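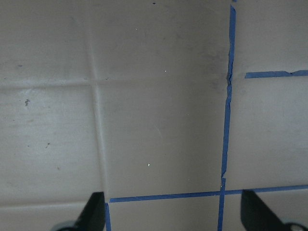
Blue Tape and Brown Paper: A Table Gallery from Gornulbridge

Welcome, and do put the kettle on first! I have a great soft spot for a properly covered work table, and so has Roswitha Vogler. Faustine Delorme did the lines with a 30 cm ruler and a good deal of patience, and I think the colour of that tape is just lovely against all the plain beige and brown.

Plenty of kraft paper in the next one, with the squares marching off toward the back. A few of the strips wander a little, and near the middle there's a spot where the tape doesn't quite meet (my favourite bit, I must say).
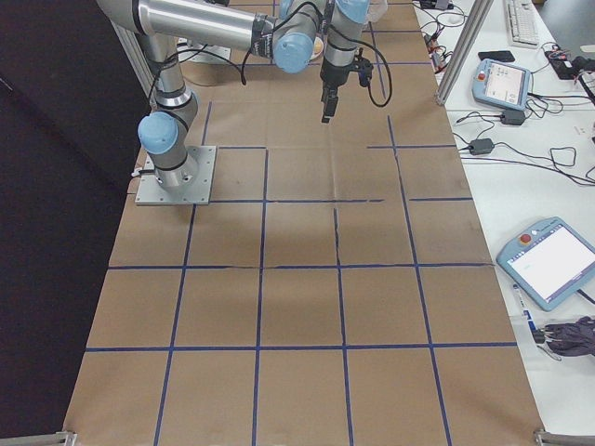

The Egg Holder

Same brown and blue, and an egg holder on the table this time. Faustine is fond of anything to do with eggs and breakfast generally, and she'd have a whole cupboard of such things if the cupboard would only take them.
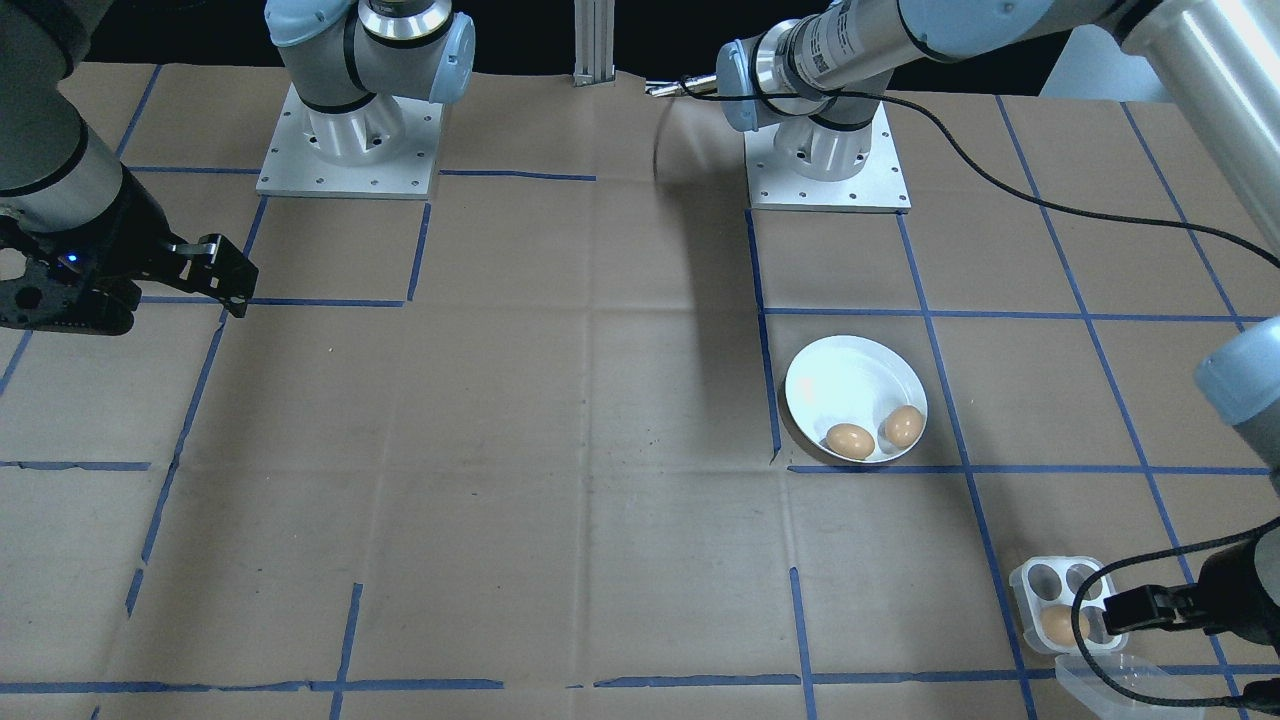 The Bowl

One long strip of tape along the front, a shorter one beneath the bowl, and the paper all crumpled, with shadows lying over the folds. I do like paper once it has a few creases in it.

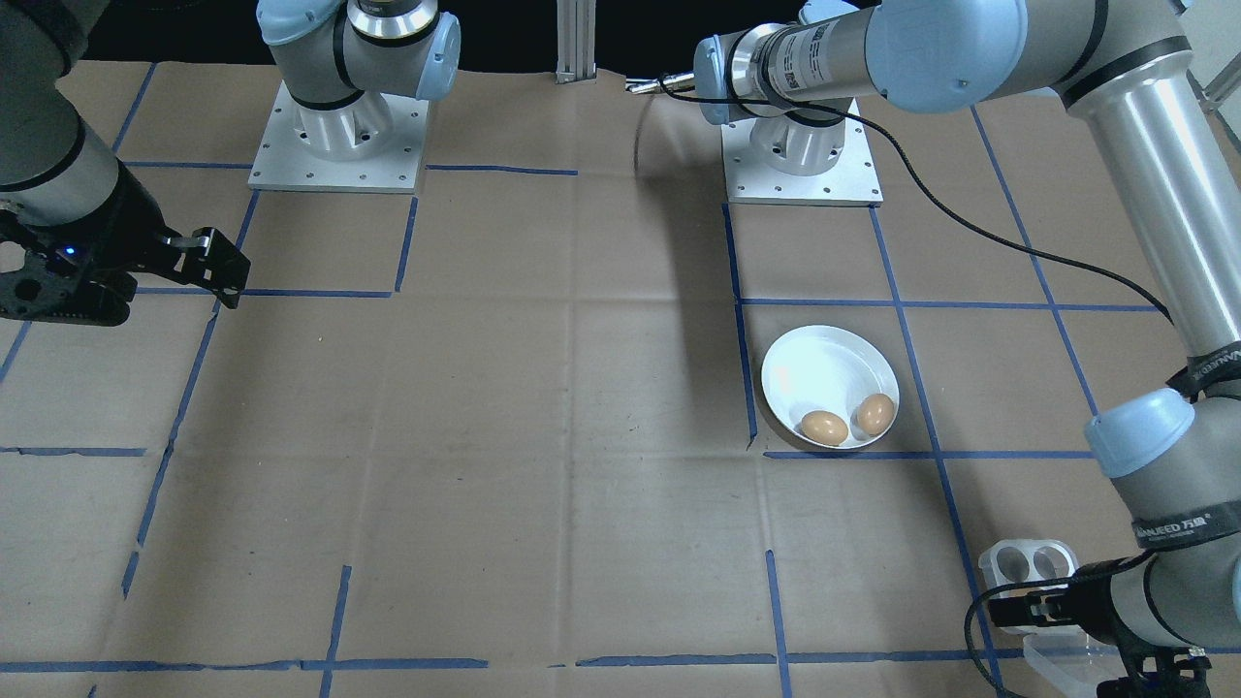 How do you get painter's tape off kraft paper without tearing it?

Peel slowly and keep the tape folded back low over itself. If the paper starts to lift, stop and come at the strip from its other end.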